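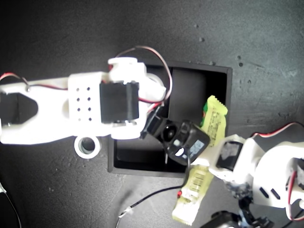 The kit arm over the sorting tray, with a wrapped snack bar at the gripper.

Progress report to the Truvidberg fund: review of the Benjelloun arm kit
Prepared by Fadwa Ramadan, Cudmont workshop
Reading time: 3 minutes

The grant pays for a review of the Benjelloun kit as a low-cost option for small packing rooms and college workshops. This report covers the period up to the end of February. The bench work is on schedule. The written guide is two weeks behind.

Work done

Both arms have been assembled from the printed parts supplied. Tarek Ait Ali did the first build alone, using only the maker's booklet, and kept a log of every place where he had to stop and guess. Most of those were in the wiring pages. The booklet shows the servo leads as straight lines and says very little about how to route them past the joints. On our build a lead is held under a small screw on one of the white links, and others are left to loop over the top. We would like the maker to print proper cable clips and have written to say so.

The pick trials use a shallow black tray and ordinary packaged food. Bouchra Mansour chose the items. Snack bars in shiny film are the hardest of the set, as the wrapper creases and the bar turns in the jaws. We have logged 254 attempts so far out of a planned 600. The wrapped bars account for 120 of these, and 38 of those ended in a drop or a missed grip. Boxes and small tins gave far fewer failures, but the numbers for them are still low and we would not quote a rate yet.

Servos

One servo was replaced during the period. It had begun to hum under load and was changed before it failed. The spare came with the kit and fitted without filing. The swap took most of an afternoon, mainly for the recalibration afterwards. A buyer with no electronics background would need help with that step, and the guide will say so.

Software

The kit ships with the Zemby control package. Installation went well on one of our two laptops. The other needed an older driver, which Ildikó Veres found and has noted for the guide. Saving and replaying a movement works as advertised. The calibration screen is poor: it gives no warning when a joint is set past its limit, and we found this out by bending a bracket.

Problems and changes

The guide is late because the maker changed the base plate after our first draft. We asked for the new plate, received it, and are rewriting that chapter. No extra money is requested. The cost of the bent bracket was met from the consumables line.

Lighting at the bench has also been a nuisance. The white parts glare and the tray goes dark inside. We will fit a second lamp on the far side before the next block of trials.

Next period

Finish the remaining attempts. Test soft pads on the jaws with the wrapped bars. Send the draft guide to two colleges for comment. Ilham Fahmy will prepare the cost comparison, including print time and spares, and would like to know whether the fund wants it as a separate paper or as an annex to the final report.

Last updated: February

Contact: Fadwa Ramadan, Cudmont workshop | Copyright Cudmont | Back to top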